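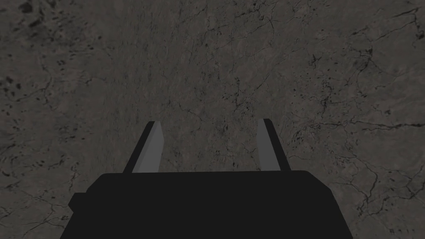 Plarnen is a supply chain and procurement consultancy based in Gindivthorpe. We work with manufacturers, processors and wholesalers that buy physical goods in volume and need to know what those goods cost by the time they reach the customer. The purchase price is one line in that calculation. Take a slab of grey stone with dark veins wandering across it in every direction: the price per square metre is easy to find, but the cost of matching one batch to the next, of rejecting slabs with too much speckling and of holding spare stock for repairs is normally spread over three or four separate budgets. Our work is to put such costs back against the item that causes them.

What we do

Our services fall under four headings.

Cost-to-serve analysis. We trace each product group from supplier order to customer delivery and assign handling, storage, transport, inspection and returns costs to it. The output is a table by product and by customer, with the assumptions listed alongside. Clients keep the working files.

Supplier review. We examine lead times, minimum order quantities, payment terms and delivery performance using the client's own purchase records. Supplier visits are arranged where the records leave gaps.

Stock policy. We set reorder points and safety stock by item and document the method so that the client's planners can repeat it. Slow-moving lines are treated separately, as the standard formulas perform badly on them.

Contract support. We draft service levels, price adjustment clauses and reporting schedules for supply agreements. We do not give legal advice, and final wording should be checked by the client's solicitor.

How we work

An assignment begins with a data request. We ask for 24 months of purchase orders, goods-in records and sales lines, exported in any common format. Cleaning this data usually takes longer than analysing it, and we quote for the two stages separately for that reason. Where part codes have changed during the period, we build a cross-reference table and ask the client to sign it off before any costs are calculated.

We then hold interviews with purchasing, warehouse and finance staff. These are short, and notes are returned to the person interviewed for correction. Findings are issued as a draft report, followed by a final version once comments have been received.

Most analysis is carried out in Gustach, our in-house costing model. Gustach holds activity rates, volumes and routings in linked tables and recalculates the full cost of an item when any one of them changes. The current version handles up to 2,496 active item codes in a single run. Larger catalogues are divided by product family. Below 1,000 item codes we generally work in a plain spreadsheet, as the client can then maintain it without training.

The Panicker method

Our approach to shared costs is known internally as the Panicker method, after the first project on which it was used. Shared costs such as warehouse rent and forklift hire are divided by measured use, in pallet-days or in handling minutes, and any unused capacity is reported as a line of its own. It is not spread across the products. This tends to make individual items look cheaper and the building look more expensive – a result that finance departments sometimes query at the draft stage.

The firm

Plarnen was founded by Gangadharan Poduval, who remains managing director and reviews every final report before issue. He previously worked in production planning and inbound logistics. The firm has completed 101 assignments to date, mainly in building materials, food ingredients, packaging and light engineering.

We are independent of software vendors, freight companies and suppliers, and we accept no commission from any of them. Fees are fixed per stage and agreed in writing.

The office is closed for the last two weeks of August. Data requests sent during that period are logged on our return and answered in order of receipt.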